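From: Imke Albers
To: Fosel Play and Repair Library – branch list
Date: 2025-05-08
Subject: Re: Mixed returns at the sorting tables

Dear colleagues,

Thank you to the Womenport branch for raising the matter quoted at the foot of this message. The arrangements set out under the headings apply to all branches and replace the note circulated in March.

The library now holds 648 loan sets, of which 42 are tool sets and the remainder toys. Both kinds come back over the same counter and are checked on the same tables. Branches have reported bricks put away in tool cases and stray fixings found in the brick tubs. The second is the more serious matter, as the tubs are lent to families with very young children.

The photograph attached to this message shows the kind of table we should like staff to deal with before anything is returned to the shelves. The closed case is marked 53PCS on the lid, and large bricks in green, yellow, pink and red are lying near it. The item to look for is the steel bolt to the right of the bricks.
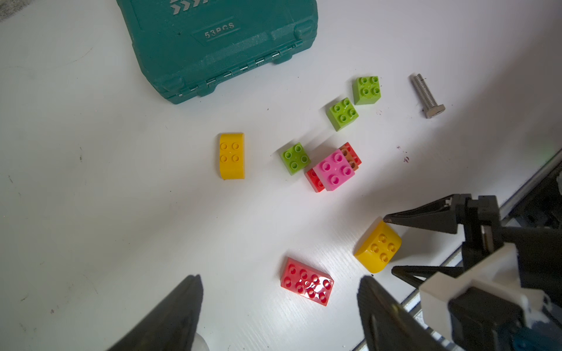
1. Order of work

Metal items are to be removed first, whatever else is waiting. Any bolt, nut, screw or bit found among toys goes into the lidded tin kept at each counter, with a slip giving the date and the table. It should not be placed in the nearest tool case on the assumption that it belongs there.

Bricks which are still joined must be separated before they are counted. Dirt collects between joined pieces, and a stacked pair is easily entered as one.

2. Tool cases

A closed case is not to be treated as a complete case. Please open it flat on the table and compare the contents with the card. Where a lid carries a number of pieces, that number may be noted, but the card remains the record. Missing pieces are reported to the borrower within 12 days.

3. Large bricks

Bricks are sorted by shape and then by colour. Curved-top bricks have their own bag – they are the pieces most often missed when a set is made up. All bricks are washed before going out again, and the table is wiped down between sets. Marks which do not come off with soap should be left for the Thiele branch, where the stronger cleaner is kept.

4. Labels

The Plultell labels ordered in March have arrived and will be sent out with the next van. Each branch will receive 12 sheets. Old labels may be used up on the brick tubs only.

Questions on any of these points may be sent to the list.

Yours faithfully,
Imke Albers
Collections Office, Fosel

The Womenport branch wrote:

> Dear all,
>
> We have again had toys and tools returned together and
> are unsure which should be checked first. One of our
> brick tubs went out with a loose nut in it – the family
> kindly brought it back the same afternoon.
>
> Could the Collections Office confirm the order of work,
> and say whether closed cases may be shelved unopened
> when the counter is busy? We are also short of labels.
>
> With kind regards,
> Womenport branch counter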